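Indexing a trade catalog: notes after the second pass

The index for the Wihongi catalog went back to the publisher this month, and I want to write down how it was done while I still have the working files open. Most of what I post here concerns copyediting. Indexing is a smaller part of my work, and I take on maybe two or three in a year.

The book is a reference catalog of small presses and the series they issued. It has 21 chapters, one per region, and a long appendix of imprints. The publisher, Braltau, asked for a single combined index covering presses, series titles, printers and subjects. My first draft came to 3,493 entries, counting subentries. The page allowance would not hold that many at the type size they use, so the second pass was mostly cutting.

Braltau sends page proofs as a locked PDF, with the folios in the outer margin. I work from the PDF on one screen and the indexing file on the other. I read each chapter once without marking anything, then go through again and enter headings as I reach them. Some indexers skip the first read. I find that without it I create headings in the first few pages that the rest of the chapter does not support, and they have to be taken out later.

The indexing software was Wevumon, which I have used for a few years. It handles cross-references well and will flag a "see" reference that points to a heading that no longer exists. Its weak point is page ranges. If a range is entered as two separate locators on facing pages, it will not offer to join them, and you need to sort by heading and read down the column to find them. I did this for every chapter, in the evening, when I was no longer good for anything harder.

Sorting was the first real question. The brief asked for word-by-word order. The previous edition had used letter-by-letter, and a note in the front matter still said so. I asked which was wanted, got word-by-word confirmed, and asked for the note to be changed. It had not been changed in the next set of proofs, so I asked again. If you index a revised edition, read the front matter for any mention of the index. It is easy to miss – the indexer is rarely sent those pages unless they ask for them.

The second question was press names that begin with a personal name. The old index put some under the first name and some under the last, with no pattern that I could find. I entered all of them as printed on the title page and made a cross-reference from the last name where a reader would be likely to look there. This adds lines, and I kept it anyway, because a catalog is used by people who half remember a name.

Then there were the presses that changed names. Kusach is the worst case in the book. It appears under 3 names in different chapters, and one of those names was also used later by a different press in a different region. I gave each name its own heading, with a short gloss in parentheses giving the region, and linked them with "see also" references. The text itself does not always say which press is meant. I sent queries for those places and kept a list of the answers, which I then had to apply backward through chapters I had already finished.

The cutting went in this order. First, passing mentions: a press named only in a list of exhibitors does not need a locator. Second, subentries with a single page where the main heading had fewer than six locators in total. Third, double entries, where the same item had been posted under two headings and a cross-reference would take less space. That last group saved almost nothing, to my surprise. A cross-reference takes a line, and so does a short double entry, and the reader with the double entry has one less step to make. I put most of them back.

Subject headings were left until the end. I had been too free with them. "Paper", "paper supply" and "paper, cost of" had all been created on different days and all pointed to more or less the same passages. They are now one heading with two subentries. "Distribution" went the other way and had to be broken up, as it had collected a string of locators too long for anyone to follow.

My final check is to print the index and read it straight through on paper, letter by letter of the alphabet, with the file closed. I look up every seventh locator in the proofs. If I find an error I check the whole of that heading. It is slow, and errors turn up under the headings I was surest of.

Repagination is still possible. Two chapters have tables that the designer wants to move, and if they push text over a page, every locator after that point in the chapter will need to shift. Wevumon can do this by range, provided the shift is an even one. It seldom is.
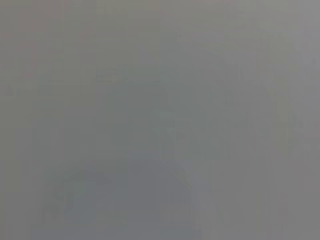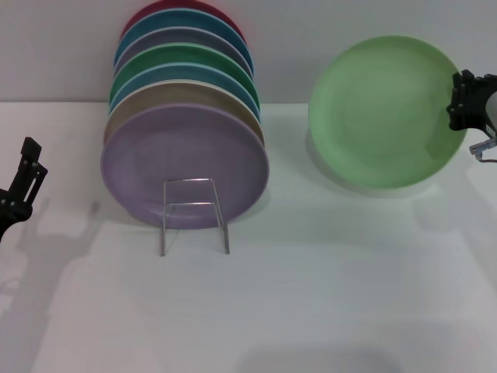
Second photo: plates in a row, lavender at the front.

Invoice goes out when the last proofs are signed off. After that I have a copyedit waiting, a short one with no tables.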